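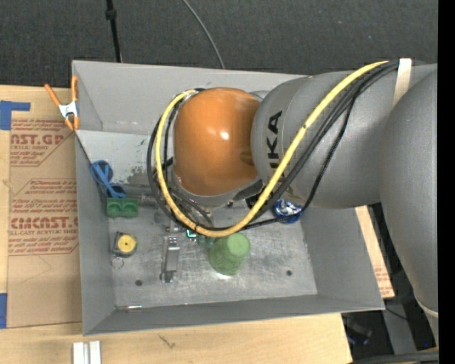 # Wear and sorting order in open storage bins

Module project report, Duvdale site, October

## 1. Background

The stores at Duvdale keep mixed small items in open-topped grey bins. Items are returned to a bin in no fixed order and are later sorted by hand into the shelving at Lurngate. Staff had reported two problems: items at the bottom are slow to find, and bin floors become scratched to the point where labels no longer stick to them.

The project asked whether the order in which a bin is emptied affects sorting time, and whether a removable liner would slow the wear.

## 2. Method

Each trial used one bin placed on a wooden table at normal working height. The bin was filled with assorted household items, long, flat and round, and emptied one item at a time. Two orders were compared:

- **Top first:** whatever lies highest is taken next.
- **Long first:** long objects are taken out before anything else, even when partly covered.

We ran 200 trials, half with each order. A further 400 item drops were made from a height of 10 cm to compare a bare floor with one covered by a Zeleke felt liner. In total, 1,054 separate item movements were logged, excluding the drops.

## 3. Results

Long first was faster in most trials. Long objects tend to lie across the others and pin them — once they are out, the remaining items settle towards the middle of the floor and can be lifted without shifting their neighbours. The gain was small when the bin held fewer than eight items.

The sloping sides help with round objects, which roll back to the floor when knocked. They are less useful for flat ones, which come to rest against the slope and have to be tilted before they can be gripped.

On the bare floor, new marks were mostly streaks caused by sliding. Drops left short dents that were hard to tell apart from older damage. The liner stopped both, but it moved out of place in 31 trials.

## 4. Limits

Only one size of bin was used. The bins in use at Cesulville are deeper, and the result may not carry over to them. Floor wear was judged by eye against a printed scale, and two of the early sheets were filled in with the wrong scale and left out.

## 5. Further work

- Fix the liner at the corners and repeat the drop series.
- Repeat the order trials with a deeper bin.
- Test labels on the outer wall in place of the floor.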